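# Chapter 5: Planning Motion for Two Arms

A program that moves one robot arm has to answer a short question: is there a path from this set of joint angles to that one, and does the arm stay clear of everything on the way? Most of Chapter 4 dealt with that question. By the end of it you had a planner that could take a single six-joint arm across a table and stop above a tray.

In this chapter we add a second arm. The change looks small in code. In the setup file it is one more robot description and one more base position. For the planner it is a much larger change. Six joints become twelve, and each arm is now an obstacle for the other. Unlike a table, it is an obstacle that moves, and where it will be depends on a plan you may not have finished yet.

There are two common ways to handle this. A *coupled* planner treats both arms as one machine and searches all the joints together. A *prioritized* planner picks one arm, plans for it alone, and then plans for the other arm around the first one's motion. The coupled planner can find paths that the prioritized one misses, but it takes longer. We will write both. 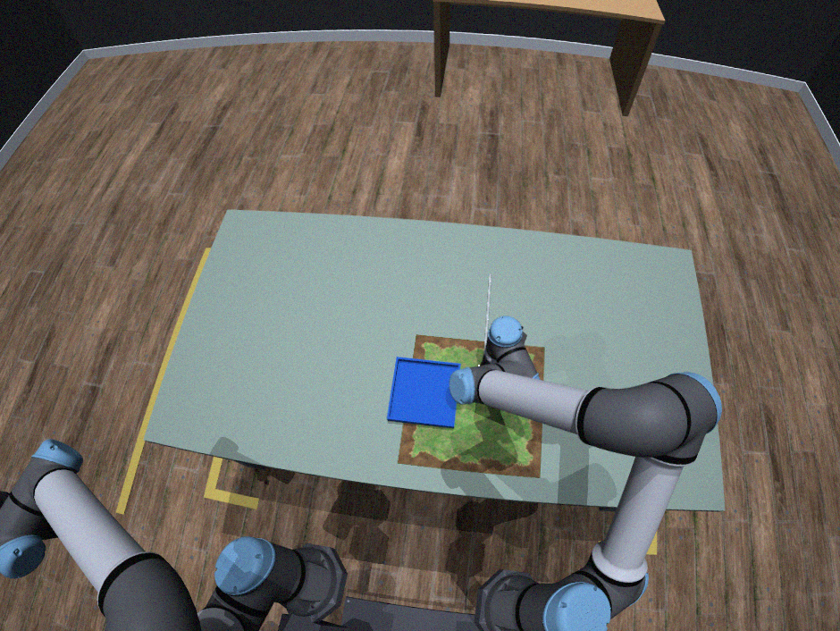 All of the exercises run in simulation, so a bad plan costs you nothing but the time to reset. Keep the reset script open in a second window. You will use it often in Section 5.2, where the collision checker is left out on purpose for the first few runs.

The simulator reports the full state of both arms at every time step. Later, when you work with real hardware, you will have joint readings with some delay and noise in them. For now we use the exact values. Section 5.4 adds the delay back in and asks you to repeat your earlier runs.

## Before you start

You will need the Dullum planning library from Chapter 3 and your own collision checker from Chapter 4. If your checker never passed the last test in that chapter, use the version by Lihua Dai and Zeyu Dong in the course folder. It is slower than a good student version – it checks every pair of links, even pairs that can't touch – but it gives correct answers.

Set these values in the planner settings file:

- Maximum samples, coupled planner: 3,000
- Maximum samples, prioritized planner: 2,000 per arm
- Random seed: 4

Keep the seed fixed until Section 5.5. Sampling planners give different paths on different runs, and you can't compare two planners if the seed changes under you.

## 5.1 Joint space for two arms

We write the state of one arm as a list of joint angles, *q*. For two arms we write *q* = (*q*L, *q*R), the left arm's angles followed by the right arm's. A state is valid when three tests pass: the left arm is clear of its surroundings, the right arm is clear of its surroundings, and the arms are clear of each other. The first two tests are the ones you already have, called once per arm. The third is new, and it needs both lists at the same time.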